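Shape blocks: new stock and what to do with the old sets

The foam shape blocks that went round the Gridley playgroups last spring have come back to the toy library, and most of them are fit to lend again. Malte Buschmann and Kerstin Reinholz spent two afternoons going through the crates. They sorted 203 blocks, of which 171 are good enough to go straight back on the shelf. The rest were chewed or split and have been thrown out.

Sets will now go out in small bags. The big crates were heavy, and several groups told us they only ever used a handful of pieces at a time. A small bag is plenty for one table. Stars, cylinders, hearts and triangles in a few strong colors are easy for three-year-olds to tell apart, and you can sort them by shape one day and by colour the next.

We also suggest putting the blocks on a board. A plain wooden one is best — the colours show up well against pale wood, and the children can see where the play area stops.

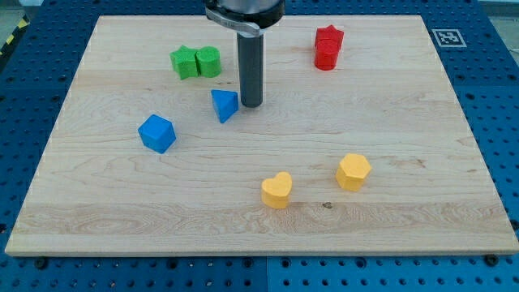 Borrowing a set

Bags can be borrowed for up to four weeks. Please sign the sheet by the door and write the bag number next to your group's name. If another group is waiting, Kerstin will ring you before the loan is up.

Wipe the blocks with warm soapy water before you bring them back and leave them to dry overnight. Please don't put them in the dishwasher. Bags that come back damp have to be emptied and aired, and then they miss the next loan.

Boards are lent separately. We have very few, so if you have a spare one at home that is smooth on both sides, Rok Georgiou would be glad of it. He is in the Lysenko room most mornings until noon.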